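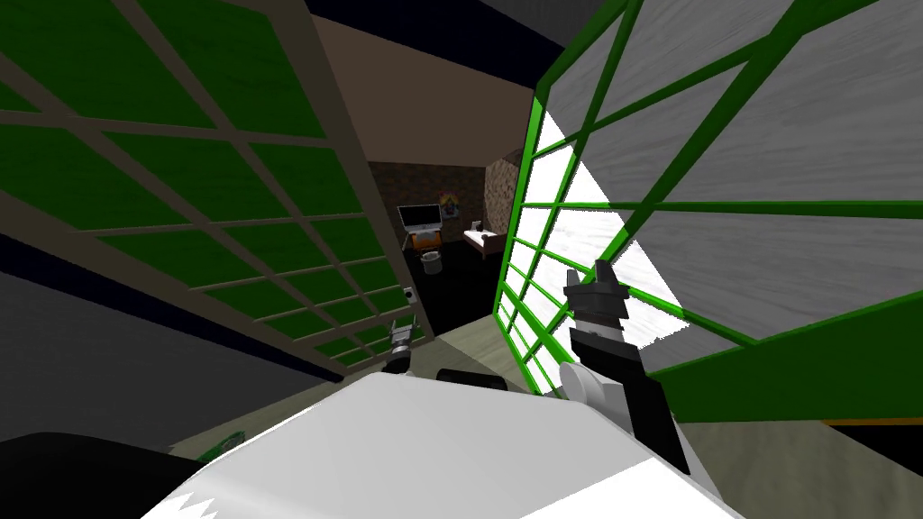
Séance 4 : la mise en service de notre cellule simulée, celle que tout le monde appelle « la Durker » parce que c'est le nom du projet et qu'on n'a jamais trouvé mieux. Je vous parle donc d'un robot à deux bras, de ses pinces, de la vue embarquée, et surtout de tout ce qu'il faut vérifier avant de lui demander d'approcher une porte. Entre les deux panneaux vitrés il ne reste qu'un passage étroit en forme de coin, avec la pièce du fond derrière, et les deux pinces sont levées devant. C'est typiquement la situation où un défaut de réglage de quelques degrés se paie tout de suite, alors on va prendre le temps !

## 1. Avant de lancer quoi que ce soit

Vous ouvrez le poste avec votre compte de TP, vous chargez la scène et vous laissez en pause. Oui, en pause. Je sais que c'est tentant d'appuyer sur lecture pour voir les bras bouger, mais en juin, la moitié des groupes a passé l'heure à chercher une panne qui venait d'une scène démarrée avec les réglages du groupe d'avant.

Ensuite, dans l'ordre :

1. Remettre les deux bras en position de repos depuis l'onglet Kasance (c'est notre panneau de commande, pour celles et ceux qui arrivent).
2. Vérifier que le pas de calcul est bien celui de la fiche.
3. Ouvrir et fermer chaque pince une fois, à vide, la gauche puis la droite.
4. Noter dans le cahier les décalages articulaires affichés.
5. Enregistrer la scène sous un nouveau nom, avec vos initiales.

Le point 4, tout le monde le saute. Ne le sautez pas, je le note ! Sur 96 cahiers relus l'an dernier, c'était de loin la ligne la plus souvent vide.

## 2. Recaler les poignets

Le poignet est l'articulation qui nous embête le plus. Le zéro logiciel de Kasance et le zéro du modèle géométrique ne coïncident pas après une mise à jour, et l'écart se voit à peine au repos. Il devient gênant bras tendu, quand on avance la pince vers un bord de panneau : l'erreur d'angle est multipliée par toute la longueur qui reste derrière.

La méthode est bête et elle marche. On place l'avant-bras dans l'axe, on demande zéro au poignet, on lit la valeur réellement retournée par le modèle, on reporte la différence dans la table des décalages. Puis on recommence dans l'autre sens, en arrivant par le côté opposé. Si les deux lectures ne tombent pas au même endroit, vous avez du jeu déclaré dans l'articulation – allez voir le paramètre correspondant dans le fichier Fikre, ligne 634, il est commenté.

Petite remarque au passage : on corrige la table, jamais le modèle. Un groupe avait « réparé » la géométrie du bras droit pour que le chiffre soit joli, et plus aucune trajectoire enregistrée ne passait ensuite. J'ai mis une soirée à comprendre.

## 3. La vue embarquée

Quand vous travaillez avec la vue du robot, son propre torse occupe le bas de l'écran. On s'y habitue, et c'est même pratique : si le torse change de place à l'écran alors que vous n'avez touché à rien, c'est que le repère de la caméra a glissé.

Pour l'inclinaison, je vous demande de comparer ce que vous voyez avec les angles affichés par Kasance, jamais à l'œil seul. Une vue penchée peut venir de la caméra, du tronc, ou des deux à la fois, et le remède n'est pas le même.

- Seule la caméra est penchée : on corrige son repère, les trajectoires des bras restent valables.
- C'est le tronc qui est penché : on remet le tronc droit d'abord, et on refait les poignets ensuite (oui, toute la partie 2, désolé).
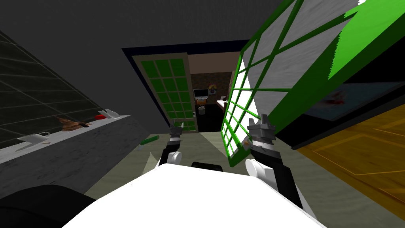 Une fois que c'est fait, passez à l'exposition. Les surfaces très claires mangent les détails, et le blanc du torse est un bon repère : baissez la lumière principale jusqu'à retrouver un peu de modelé sur l'arrondi. Je pars en général de 200 sur le curseur d'intensité et je descends par petites touches. Pas besoin d'y passer dix minutes.

## 4. Les contacts avec les panneaux

Un panneau à charnière, dans le moteur Amo, c'est un corps, un axe et deux butées. Les soucis viennent presque toujours des butées. Si elles sont trop raides, le panneau rebondit dès que la pince l'effleure et vous croyez à un problème de commande. Trop souples, il continue sa course et traverse un peu ce qui se trouve derrière.

Mon conseil : testez la charnière sans le robot, en donnant une vitesse au panneau à la main, et regardez où il s'arrête. Quand la charnière se comporte bien toute seule, approchez une pince, une seule, doucement, l'autre bras au repos. Et gardez le journal des contacts ouvert ! Le jour où j'ai préparé ce TP, il affichait 2 619 lignes pour un seul frottement mal réglé, autant dire que ça saute aux yeux.

## 5. À rendre

La table des décalages avant et après, une capture de la vue embarquée recalée, et quelques lignes sur ce qui a coincé. Les comptes rendus qui racontent une panne bien cherchée ont autant de points que ceux où tout a fonctionné.

Dépôt dans le dossier Durker de votre groupe, avant la séance 5. Pour la prochaine fois, relisez la partie du cours sur les changements de repère, on attaque la coordination des deux bras.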